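Robotics club gets its grip at the Tveit simulation round

I've been meaning to write this up since Friday, when our after-school robotics club had its first crack at the Dondetness simulation round, and I'm still a bit buzzed about it, so forgive me if this rambles.

For anyone who hasn't followed along, we're the club that meets in the old science wing at Tveit. We used to be a build-and-race sort of club (you might remember the line-followers that kept going under the radiator at open night), but this year we signed up for something quite different. The Dondetness round is done entirely in simulation. Each school gets the same virtual robot arm with the same two-fingered gripper, and the kids have to write a program that finds an object, lines up with it and picks it up. Then the room changes, and they do it again. And again!

The rooms are the best part, if you ask me. The organizers shuffle everything: floors, walls, lighting, furniture, whatever odds and ends happen to be about. One minute you're in what looks like somebody's kitchen and the next you're in a room no sane person would ever decorate. The idea is that a program that has only learned one tidy table falls to bits as soon as the colours change, and ours certainly did in the early weeks. The first version, which the kids named Doduvness after a password somebody mistyped, would happily drive the gripper at any bright patch it could find. Cushions were a particular favourite.

So we spent most of October fixing that. The Grade 9s took on the vision side and the Grade 10s took on the motion planning, and there was a fair bit of grumbling between the two tables over whose fault it was each time the arm sailed past its target. I'm told this is normal. I teach geography, mostly, and I came to the club because they needed an adult in the room until 5, so I've been learning right along with them. I can now say "approach vector" without giggling.

On to the round itself. We had 237 attempts to get through, all generated fresh that afternoon, and the program had to run them without anybody touching the keyboard. You'd think watching a computer do the same job over and over would be dull. It wasn't! We put it up on the projector and within ten minutes there was a crowd, including a few kids from band who had only come in looking for a music stand and ended up staying for the whole thing. There was cheering. There was groaning. Someone brought samosas, bless them.

The first stretch went badly. Doduvness came in too fast on anything lying close to a wall, and the fingers would knock the object sideways before they closed. We'd seen it in practice and thought we'd sorted it. The Grade 10s sat there with their hands over their faces, and I'll admit I had my consolation speech half written. Then the rooms got a bit kinder, with more space around the objects, and the numbers started to climb.

What I hadn't expected was how much you come to care about the awkward ones. Easy pickups in the middle of an open floor got polite applause. 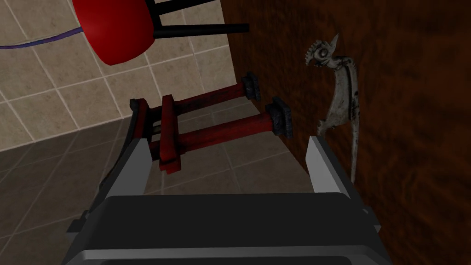
The tight spots had everybody leaning forward in their chairs, arguing out loud about which finger ought to go where and whether the wrist had enough room to turn. One of our Grade 9s kept a running list of the strangest rooms on the whiteboard, and it's still up there if you want to come by and see it. The janitor has very kindly cleaned around it.

By the time the last attempt finished we had 118 clean pickups, just a hair under half. The target we'd set ourselves back at the start of term was 100, so you can imagine the noise. It won't put us at the top of the table (Poltavent has been doing this a good deal longer than we have, and their kids are frighteningly good), but it's enough to move us on to the next round, and I couldn't be prouder of the lot of them.

The next round adds a second step. Once the arm has hold of the thing, it has to set it down again in a marked spot without dropping it, and the marked spot moves too. The Grade 10s have already started sketching on the backs of their attempt sheets. The Grade 9s want to rewrite the whole vision side from scratch, which makes me a little nervous, but they've promised to keep a copy of the old one this time. I made them say it twice.

We could use a couple more hands, especially anyone who likes testing things and writing down what went wrong. You don't need to know any programming to start. I certainly didn't! We've also got more chairs than we had last year and one less wobbly table, thanks to the woodworking class next door, who fixed it over a lunch hour.

The club runs Friday after last bell in the old science wing, second door past the water fountain. Bring a laptop if you've got one and share with somebody if you don't. If you're a parent with an old monitor gathering dust in the basement, we'd be very glad to take it off your hands. Just leave it at the office with a note that says robotics on it, and one of the kids will come down and get it.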